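Home > Food and Drink > Home Baking > Sourdough and Slow Doughs

Topic: Overnight rye in a cold kitchen, my numbers so far

crumbwarden
Right, I'm hooked. I've been on white loaves for years and finally had a go at a proper dark rye after a weekend in Drernen, where the bakery by the bridge sells one so sour and sticky it needs its own knife. I came home with half a loaf in my rucksack and have been trying to match it ever since!

Current recipe, for anyone who wants to join in:

1. Evening before: 20 g of lively starter, 80 g wholemeal rye, 80 g water. Stir, cover, leave on the side.

2. Morning: tip all of that into a big bowl with 547 g rye flour, a good spoonful of salt, a spoonful of treacle and enough warm water to make something like wet cement. You can't knead it, so don't try. A stout spoon and a bit of temper will do.

3. Scrape into a greased tin, smooth the top with a wet hand and leave until you see little pinholes. Mine wants most of the day in this weather. I've cleared a white worktop for the whole business and it wipes down beautifully, even when the rye has set like mortar.

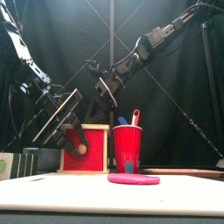

4. Bake hot for the first bit, then turn it right down and leave it for ages. Wrap in a tea towel and DO NOT cut it until the next day. I know. I know.

The crumb is lovely but the top keeps cracking down the middle. Any ideas?

tinloaf_tess
Oh, I love a cracked top, I'd leave it alone! But if it bothers you, it's going in too early. Wait for more pinholes than you think you need. And dust it with flour before it proves, as the cracks then open up small and all over.

old_peel
Disagree with Tess, sorry. Waiting longer in a rye that wet gets you a sunken lid and a gummy line along the bottom. I'd cut the water. Also 547 g is a funny figure, where did that come from?

crumbwarden
Ha, it's what fitted the tin! I started with 703 g and it climbed over the side and welded itself to the oven shelf. Took out flour a spoonful at a time until it behaved.

tinloaf_tess
That's how all the best recipes are made. Which flour is it? I get the Cuvstead coarse rye and it drinks far more than the fine stuff, so old_peel might have a point about the water if you're on fine.

crumbwarden
Fine, from the market. So less water, then? I'll try both ways next weekend, one tin each, and report back. Very excited about this, my family less so.

Other question while I've got you: what does everyone stir with? I've snapped one spoon already. I like having tools standing up within reach, handles in the air, the way they are in the red cup here, but I've nothing strong enough to put in mine.

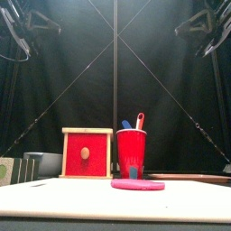 old_peel
Get a dough whisk, the sort with the bent wire loop. Rye slides off it and it rinses clean if you're quick. I wouldn't go back to a spoon for anything over one tin.

hobnob_hilda
Can't stand those whisks! The wire bends as soon as the dough gets stiff. Wet hand every time, and keep a bowl of water next to you. You learn more about the dough that way too, you can feel when there's a dry pocket hiding at the bottom.

old_peel
Mine has done me for years without bending. Perhaps you had a cheap one.

hobnob_hilda
Perhaps I'm strong!

tinloaf_tess
Has anyone put caraway in? I toast mine first and the whole house smells wonderful. Soaked sunflower seeds are good as well, but drain them properly or you'll be back to the gummy line.

crumbwarden
Yes to caraway, no to sunflower, the Drernen one was plain and I'm being stubborn about it. Starter is fed, both tins are greased. Hilda, I'm doing one by hand and one with a borrowed whisk, so you and old_peel can fight over the results.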